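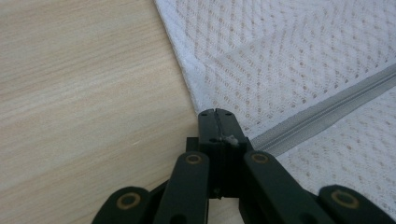

Asabe Ogbonna, Senior Lecturer, Textile Studies
Course handout, Unit 2: Knitted and Open Fabrics
Revised May

Purpose of this unit

This handout supports the second unit of the introductory course and should be read before the practical session. Students are expected to know the main ways in which yarn is formed into cloth and to use the correct terms in written work.

Knitted structures

A knitted fabric is made of loops. Each row of loops is drawn through the row before it, and the cloth stretches because the loops can change shape under tension. In weft knitting, one yarn travels across the width of the fabric. In warp knitting, many yarns run along the length, and each forms its own column of loops. Weft knits tend to stretch more and can unravel from a cut end. Warp knits are usually more stable and are widely used for linings, sportswear and netting.

The columns of loops are called wales and the rows are called courses. Gauge is stated as the number of wales and courses in a given width and length. Students should record both figures, as one alone does not describe the cloth.

Surface fiber and pilling

Short fibers work loose from a yarn during wear and washing. Where they stay attached at one end they may tangle into small balls, known as pills. Soft, lightly twisted yarns are more likely to pill than firm ones. In the Fornar exercise, each sample is rubbed for 1,000 cycles and then graded by eye against a set of standard photographs. Two students grade each sample separately — without discussion — and both grades are entered on the sheet. 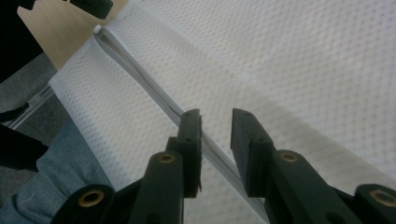

Open and mesh fabrics

Mesh is a general name for cloth with regular openings. It may be knitted, woven or knotted. The size and shape of the openings affect airflow, drape and strength. A mesh should be laid flat and left to relax before it is measured, and it should never be pulled straight by the edges.

The Unisberg sample book contains 29 open fabrics for reference use. It may be consulted in the Orozco Room but may not be removed. Ibrahim Abubakar, Technical Instructor, will issue hand lenses on request.

Written work

Submit a comparison of one weft knit and one mesh, with measurements attached. The text should not exceed 975 words. Drawings of loop structure must be made by hand and labeled in ink.

Textile Studies, Nalora College | Contact the department office | Copyright Nalora College | Back to top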